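Two-arm bench at Clirndale: what changed in July

The two-arm bench in the Clirndale workshop was down for three days in July while we went through it properly. It had been dropping cups on the left side more often than it should, and the Barros group were due to start a long run on it, so we took the slot before theirs. Notes for everyone who books the bench are below, and the full list of settings is in the folder by the door.

The main fault was in the left gripper. One of the screws holding the jaw had backed out far enough to let the finger move sideways under load. You could not see it by eye, but you could feel it if you held the tip and pushed. All the jaw screws on both sides have been taken out, cleaned, put back with thread lock and marked with a paint pen. If a paint line no longer meets up, stop and tell us before you carry on. Please do not nip it up yourself, as the last person to do so rounded off the head and we lost a morning drilling it out.

The right arm had no fault in the jaw, but its cable had been tied too tightly at the wrist and was pulling at full reach. It now has a longer loop. The loop will hang over the table at times and may brush low items on that side. We would sooner have that than another broken connector, so allow for it when you lay things out.

We also replaced the paper. The old sheet was creased down the middle and cups rocked on the crease. The new one is brown and matt, from the Cloltar roll, and there is plenty left on the shelf if yours gets marked. Tape it flat on the underside only.

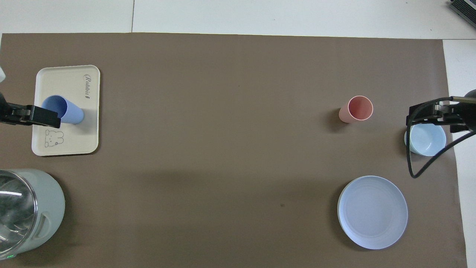
Both grippers over the new paper, with the cup, tray and plate set.

After the rebuild we ran the standard check, which is 189 picks of plastic cups, upright and on their sides. The first pass gave 41 failures, nearly all of them on the left with the cup lying down. The fingers were closing a little too high and pushing the cup away. We lowered the left approach height, ran the whole check again and had 10. That is inside the limit Irel set for the bench, so it has been signed off.

A few things for users. Let both arms warm up before your first run of the day – the left one still drifts slightly from cold. Wipe the fingertips with a dry cloth at the end of each session and leave the solvent in the cupboard, as it lifts the rubber. Anything tall goes near the edge, where the arms have no need to pass over it. If you change the approach heights for your own work, write the old values in the book and put them back when you finish.

Spare fingertips are on order and should arrive before the next service. Until then there is one set in the drawer, for the left side only.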